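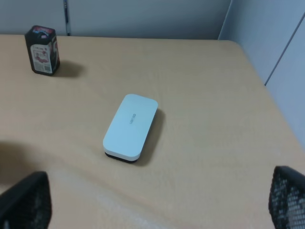

When a national standards body adopts an ISO standard with modifications, can a supplier still claim conformity to the original?

Posted by Joyce Shemweta

We make pipe couplings at Devmont and sell to a distributor, Kashindye, in a country whose standards body adopted the international standard and changed two clauses. The national version carries a different designation, 3413. Our test reports cite only the international text. The distributor wants one declaration covering both. The bid closes in April and I would like to avoid a full retest.

Njoroge Tanui

The supplier can claim conformity to the original if the product meets every requirement of the original. The national adoption is a separate document and needs its own claim. First check the degree of correspondence, normally given in the national foreword or on the cover page:

IDT: identical, apart from minor editorial changes
MOD: modified, with technical deviations that are listed and explained
NEQ: not equivalent

For IDT, a report against the international text is usually accepted with a short cross-reference. For MOD, get the list of deviations (often an annex) and compare it clause by clause with your report. Where a deviation relaxes a requirement, existing data normally covers it. Where it tightens one or changes the test method, you need new data for that clause only. A lab can issue a supplementary report that refers to the first by number.

On the declaration, list both documents on separate lines with the edition year of each. Do not write "equivalent to." Customs reviewers read that as NEQ and ask for the whole file again.

Ristbridge

We just send the ISO certificate and it goes through. Never had a problem in 3 years.

Moden

The post above may hold for products under voluntary standards. If the national standard is cited in a technical regulation, it is mandatory and the certificate alone will not clear. Ask the WTO TBT enquiry point for that country whether the standard is referenced in a regulation. Ours replied by email in 30 days.

Also check the edition. National adoptions often lag, and the modified version may be based on an edition that ISO has since withdrawn. In that case compare against the older text, not the one your lab used.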